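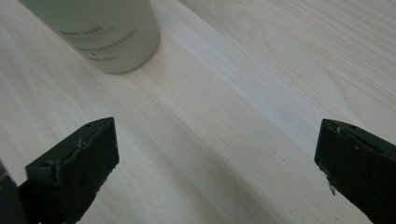 Furniture & Surfaces > Wood finishing > Tables

Keeping a pale softwood tabletop pale: oil, water-based finish, or leave it?

I have a table with a very light top, close to cream. The seller called it pine. It has a matte surface with straight grain over most of the top and one board where the grain opens into a wide arched figure. I would like to keep the color as near as possible to what it is now.

The table is used for meals and as a work surface, and bottles of soap and lotion get left standing on it. I do not know what is on it at present. A drop of water on the underside soaked in within a minute, but the underside may never have been finished. On the top the drop stayed as a bead.

I tried a clear oil on an offcut of pine from another job and it went distinctly yellow. Is there a finish that protects against standing bottles without doing that? Also, will the arched area take the finish differently from the straight grain? I have 204 square inches of scrap to test on, none of it from this table.

Posted by Prurkville

Harish Dixit

The bead on top tells you there is already a film, wax or oil there. Identify that before buying anything. Put a little denatured alcohol on a cotton swab and hold it on a hidden spot near the edge for a minute. If the surface gets tacky, it is probably shellac. If nothing happens, rub a different spot with mineral spirits on a white rag. A greasy or yellowish residue on the rag suggests wax or uncured oil. No reaction to either one usually means a cured varnish or a water-based finish, and if that is sound you can leave it alone.

If you do end up sanding back to bare wood, use a water-based polyurethane in matte, one labeled non-yellowing. Oil-based products add an amber tone on day one and more over time.

Sequence for bare pine:

Sand to 180 with the grain. Going finer gains very little under a film finish.
Wipe with a damp cloth, let it dry, and knock down the raised fibers lightly with 220.
Apply 3 thin coats, with a light sanding after the first and second. Follow the drying time on the can.
Leave it 4 weeks before you put anything on it that stays there overnight.

On the arched figure: that is flat-sawn grain, where the cut runs close to parallel with the growth rings. The wide pale bands are earlywood, softer and more absorbent than the darker lines. With stain the difference can be severe. With a clear water-based coat it is slight. Sand that board with a flat block, as a soft pad will dig out the pale bands and leave ridges.

The wood itself will still darken with light. A finish with a UV absorber slows that down but does not stop it.

Jasia

just use white wax, I did my desk with it and it still looks new. 2 coats

Ó Súilleabháin

Wax alone is poor protection for the use described. Alcohol-based products soften some waxes and water left under a bottle will mark it. It also has to come off completely before any polyurethane goes on, so it is a bad first experiment.

I agree with the testing advice above. One addition: soap finish is the traditional choice for keeping softwood pale. It is soap flakes dissolved in hot water, applied to bare wood and wiped off. The color stays very close to raw. It stains easily and needs repeating every few months, so it suits someone who accepts some marks. For a table with lotion bottles on it I would choose the film finish and put a tray under the bottles.

Filed under: pine, clear finishes, yellowing, tabletops

© Siltance Home Forum | Contact | Terms of use | Back to top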